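Line Marking at the Flestura Track: Gallery

Grounds section, January 29, 2019 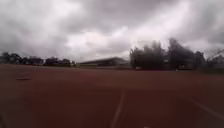 Lane lines at Flestura were repainted by hand until last June. A crew of five snapped chalk lines, taped both edges and pushed a spray cart around each lane. The section now uses a Pestow marking unit, which follows a stored survey of the track and sprays without tape. Two people run it.

Reddish-brown surface, overcast day. One straight white line in the foreground and one curved line to the right. Both read faint at this distance, and the curve is partly washed out. Curves took the most labor under the old method, as the tape had to be laid in short lengths and checked against the radius after each one.

Notes on the work

Survey: 575 control points are stored for the full track. Heriberto Marulanda took them over 3 mornings and rechecked the bends.

Crew: Marulanda and Chathurika Cassim operate the unit. The other three moved to drainage and field repair at the same pay grade. Seul-gi Jin, who led the taping for 9 years, now signs off each lane before the paint goes down.

Physical load: no kneeling work remains on the straights. Cassim still cuts in the lane numbers with stencils, and she has asked for a second set of knee pads to be kept in the shed.

Hours: shifts start earlier than before. The unit loses position under the tall trees when they are in full leaf, and the operator has to walk beside it there with the stop control in hand. Jin wants this stretch done by two people at all times. The request is with Lorraine Hartley.

Skills: both operators can reload the survey and clear a blocked nozzle. Pump faults go back to Pestow. Jin keeps the chalk reels and one tape cart in working order for days when the unit is out.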